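# Collecting demonstrations in the simulated bedroom

Updated April 2020

This page covers one job: driving the simulated two-arm robot by hand so that the policy has something to learn from. It assumes the simulator is installed, the controllers are paired, and you have finished the Dokine warm-up tasks. If you haven't, do those first. The bedroom is a poor place to learn the controls.

The current target for this room is 2,000 accepted episodes. An accepted episode has a clean start, one attempt at the instruction, and a clean stop.

## 1. Load the room and check the views

Open Pangate, pick the bedroom set, and choose a seed from the shared sheet. Mark the seed as taken before you press Load. Two people recording the same seed wastes an afternoon.

Once the room is up, go through every camera before you touch the arms. The wrist views tilt a great deal when the arm is raised, and it takes practice to read them. Find one straight edge you can name, such as a side of the window frame or the line where two walls meet, and use it to tell which way is up.
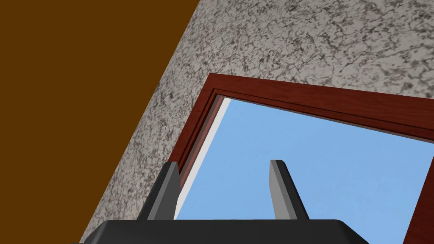
Set the recording rate to 30 frames per second. The rate is stored with each episode and the training script rejects anything else. Leave the exposure and field-of-view sliders at their defaults, even if the walls look flat to you.

## 2. Put both arms in a start pose

The start pose should differ from episode to episode. If every recording begins from the same position, the policy learns that position and does badly when it is placed anywhere else. Press Randomize, then check the following:

- Both grippers are open and empty.
- Neither finger is passing through a wall or a frame. The simulator allows this for a moment at load and then pushes the arm out hard.
- The wrist views have updated. If one is frozen, reload.

It's fine for a wrist camera to start with nothing in view but wall. Keep those starts. The policy has to cope with them too.
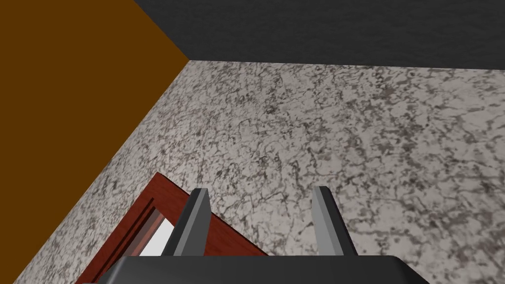 *Wrist view with the fingers open against the speckled stone. The corner of the window frame is at lower left.*

## 3. Record the episode

1. Read the instruction out loud or under your breath. Don't start until you know which arm you will use.
2. Press Record and hold still for one second.
3. Move the working arm at an even pace. Slow down near any surface.
4. Keep the other arm out of the way, but let it stay in the body camera's view if it's there already.
5. When the instruction is done, hold still for one second and press Stop.

Most bad episodes come from step 3. People rush the open part of the move, overshoot, and then make a string of tiny corrections. The policy copies the corrections. If you overshoot by a lot, stop and discard.

Small mistakes are different. A missed approach followed by a calm second approach is useful, and you should keep it and tag it `recovery`. We want those in the set, though we don't want you to fake them.

Near the walls, rely on the body camera for the overall position and the wrist camera for the last bit of travel. Switching back and forth too often makes the motion jerky.
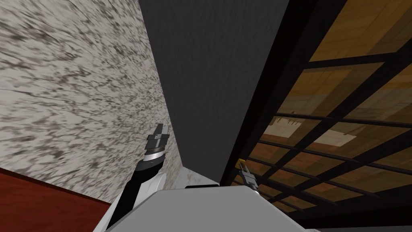 Ertürk left a note on the first draft of this page asking whether operators should discard an episode when the idle arm drifts. The answer we settled on is to keep it if the drift is slow and touches nothing. If the idle arm bumps a surface, discard it, even when the working arm did well.

## 4. Label it while you remember it

The label form opens as soon as you press Stop. Fill in the arm used, the result, and any tags. Write the instruction in the words you were given. Don't improve it.

For the result, use `success`, `partial` or `fail`. A fail is still worth uploading if the motion was clean, so please don't delete those to make your numbers look better.

Use the free text box for things the tags don't cover. "Wrist view lagged near the door" is a good note. "Weird one" is no help to whoever has to review it. 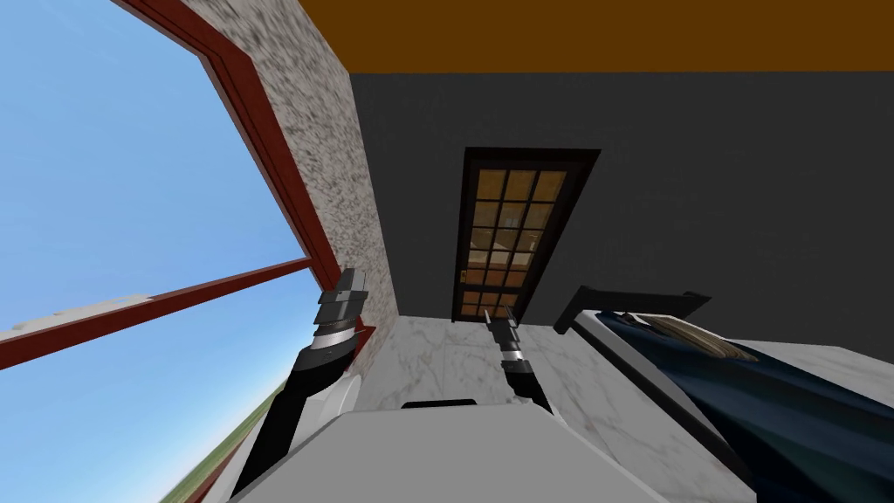
*Body camera, both arms raised. The window is on the left, the glass-paned door in the middle and the bed on the right.*

## 5. Upload and review

Upload in batches of 77 episodes or fewer. Larger batches time out on the Tokivholm server, and a timed-out batch has to be sent again from the beginning.

After the upload, play back 4 episodes from the batch at double speed. Choose them from different points in the session, including one from near the end, when your hands are tired. Look for:

- views that don't match in time
- a missing still second at either end
- an instruction that doesn't fit the motion

If one of them has a problem, go through the whole batch. Fix the labels where you can and discard the rest, then release the seed in the sheet so that someone else can record it.

The old gripper calibration files from September still load without a warning. Check the calibration date in the status bar before each session, and delete the old files if you find them.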